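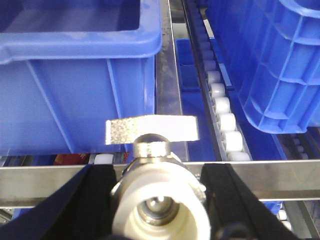 Photo courtesy of Pralico

FOR IMMEDIATE RELEASE

Pralico Brings Free Home Plumbing Nights Back to Haddad Hall This September

Evening classes will teach renters and homeowners to find a leak, shut off the water and make small repairs

Pralico, the neighborhood home repair school, is bringing back its free Home Plumbing Nights this September, with twice as many workbenches and a brand-new class on outdoor faucets. Classes start at 6:30 p.m. in the ground floor workshop at Haddad Hall, and 200 places are open across the month.

The first season filled up so fast that the school had to start a waiting list, and everyone on it has already been offered a spot. People came with photos of dripping pipes on their phones, with old faucet parts in sandwich bags, and in one case with an entire kitchen sprayer (still attached to its hose!).

"I love the first night," said Trinidad Cabello, who runs the program. "We ask people to go home and find their main shutoff before the next class. They come back so proud. One woman had lived in her house for 22 years and it was behind a bookcase."

Each student takes four classes. The first covers shutoffs and water meters. The second is all about valves, with plenty of time to take them apart and put them back together. Toilets get a full evening of their own, and the last class moves on to sinks and drains. The outdoor faucet class is an optional fifth night, timed so that people can get their hoses put away and their pipes ready before the first freeze.

Tools and practice parts are provided. The Zomari Fund, which supports adult classes in the area, has given $2,000 for supplies, and hardware store Statix is donating 77 starter kits with an adjustable wrench, thread tape, a small flashlight and a bag of washers. Kits go to students who finish all four classes, and priority is given to renters and first-time homeowners.

No experience is needed. Students must be 16 or older, and anyone under 18 should come with an adult. Closed-toe shoes are a must, and so are clothes that can get a little wet -- the sink class has a reputation. Spanish-speaking instructors will be on hand every evening, and the benches can be lowered for anyone who would like to work sitting down.

Pralico is also looking for retired plumbers and handy neighbors to help at the benches. Helpers can sign up for a single evening or the whole month, and dinner is on the school.

Registration is open now at the Haddad Hall front desk and at any Statix checkout counter.

###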